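The Kostar, Grosby: your questions answered

We get asked a good many things about the old place, at the box office hatch and by email, and it seemed kinder to gather the answers together on one page. If yours isn't covered, do write to us and we'll dig through the boxes.

Was the Kostar always a cinema?

No, it began as a variety theatre, with acrobats, comic singers and (for one very long winter) a troupe of performing dogs. Films were shown between the turns at first and slowly pushed everything else off the bill. You can still find the old dressing rooms behind the screen, although they are full of seat cushions these days.

How many people did it hold?

When it opened there was room for 1198, of whom 258 sat up in the balcony. That figure counts the benches at the very front, where children were squeezed in on Saturday mornings far more tightly than any plan allowed. After the stalls were re-spaced in the fifties the total came down to 1000, and everybody's knees were grateful.

Where does the name come from?

We wish we knew for certain! The story most often told in Grosby is that the first owners ran a biscuit firm called Kostar and simply used the same sign twice. Another version has it as a muddle of two surnames. We've never found a paper to settle it, so please tell us if your family has one tucked away.

Is it true there was an organ?

Yes, a Zerouali, a two-manual instrument that rose on a lift at the left of the stage. It was played before the main feature and again while the ices were going round. The lift stuck halfway more than once, and the organist is said to have carried on with only his head and shoulders showing. The organ was sold when the stage was altered and went to a chapel in Prullness, where we believe parts of it are still in use.
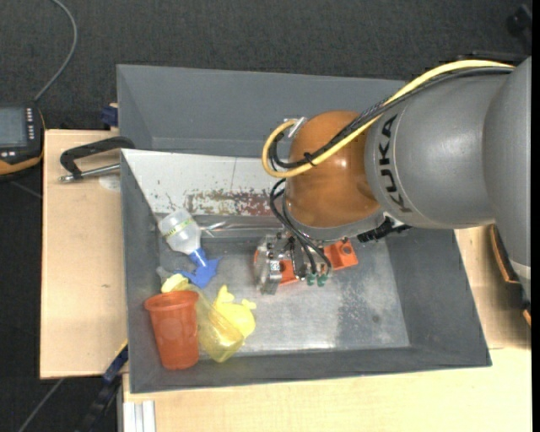 One reader, Prullness born and bred, wrote to say that the chapel only ever had the pipes, and that the console went to a dance hall on the sea front and was lost when the hall came down. We'd be very glad to hear from anyone else who remembers it there.

When did it stop showing films?

The last regular programme was in July, at the end of a thin summer, with some 800 people turning up for the final night - more than had come in the whole month before, by the manager's reckoning. Bingo followed that autumn and stayed for a good many years. Films came back in a small way later on, first as a Sunday club and then properly.

Can I look round?

You can, and we love showing people. Tours start from the foyer at 10.30 in the morning when there is no matinee, and take a little over an hour. There are a lot of stairs to the projection room, so wear sensible shoes, and if stairs are difficult let us know and we'll do a ground floor version with extra tea.

Do you want old tickets and programmes?

Very much so. We're happy to copy them and hand them straight back if you'd like to keep the originals. Bring them to the box office any time after 2 p.m.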